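Club de Robótica Sulgate – Acta de la reunión ordinaria
10 de septiembre de 2019
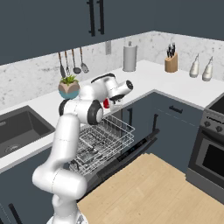
Asisten: Kane Dunstan (coordinador), Rafia Usmani, Corey Stubbs, Huia Tapsell y Clem Mudgway, que toma el acta. Se aprueba el acta anterior con una corrección: el equipo se llama Dresia, sin tilde y sin artículo.

1. Cocina simulada
Rafia presenta el avance de la prueba del lavavajillas y nos tiene un buen rato pegados a la pantalla. ¡Qué gusto ver el brazo trabajando ya dentro de una cocina completa, con su fregadero, su encimera y sus cestas extendidas! En mayo todavía andábamos peleándonos con un cubo sobre un plano gris. Desde la última reunión se han lanzado 172 intentos con el objeto rojo y la cesta superior. Corey señala que la rejilla de alambre da contactos raros en el simulador y propone simplificar la malla de colisión. Se acepta, y él mismo se ofrece a hacerlo (aplausos).

Huia pregunta si se puede variar la apertura de la puerta entre intentos. Rafia dice que sí, que es un parámetro más, y que le apetece muchísimo probarlo – quedan en mirarlo juntas esta semana.

2. Concurso Nomutlow
El reglamento ya está publicado. Cada equipo dispone de 20 minutos y puede repetir la tarea cuantas veces quiera dentro de ese tiempo. Kane lee en voz alta el apartado de puntuación y hay debate sobre si cuenta rozar la cesta. Kane escribirá a la organización para aclararlo.

Se acuerda inscribir a un solo equipo. La cuota es de 30 euros y sale de la caja del club.

3. Turnos de ordenador
El equipo grande sigue muy solicitado, buena señal. Clem colgará una hoja de turnos en la puerta. Los entrenamientos largos se dejan para la noche, avisando antes en la lista de correo.

4. Nuevos miembros
Llegan 28 solicitudes, ¡récord del club! Huia prepara una sesión de bienvenida en la que cada persona moverá el brazo simulado con el mando. Corey pide que alguien revise antes las pilas.

5. Ruegos y preguntas
Rafia pide que se comenten los cambios en el código antes de subirlos. Kane recuerda devolver los libros prestados.

Tareas pendientes
Corey: malla de colisión de las cestas.
Rafia y Huia: apertura variable de la puerta.
Kane: consulta a Nomutlow e inscripción.
Clem: hoja de turnos.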